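Against the Winter Bin
Thandeka Nel
Dec 18, 2025

Most storage advice treats winter knits as a volume problem. I think it is a sorting problem, and the common answer — one deep bin by the door — makes it worse. Wool in a deep bin gets compressed, and the piece you want is at the bottom.

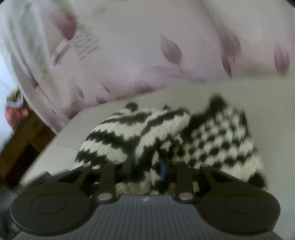
Cream and black knits, zigzag beside check.

My own rule since November is one flat layer, grouped by pattern. It takes more shelf and less searching.

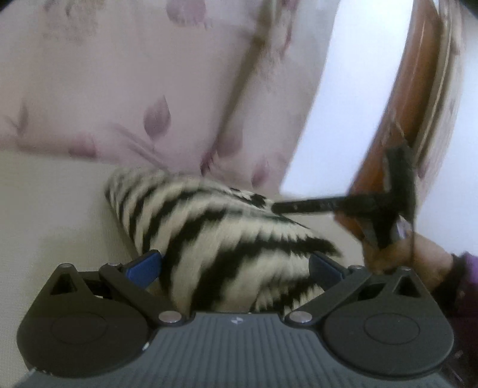
Pattern is a better label than any tag. A tag has to be turned over and read, while a bold repeat can be picked out of a pile at a glance. Zebra stripes in black and cream do not get confused with a pinkish-mauve floral, even when the two are stored together. Plain grey socks have no such advantage and need their own box.

Folding matters less than people claim. I gave up on it for small items and lost nothing. A heap is acceptable if it is shallow and holds one kind of thing. Coats and sheets are another matter, and I still fold those. 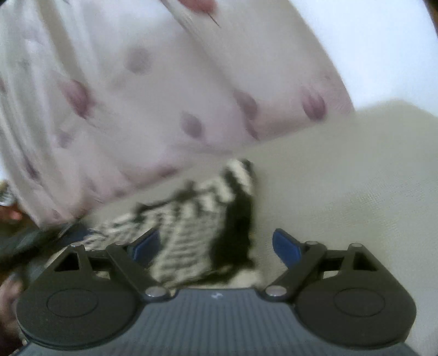

Striped cloth, unfolded.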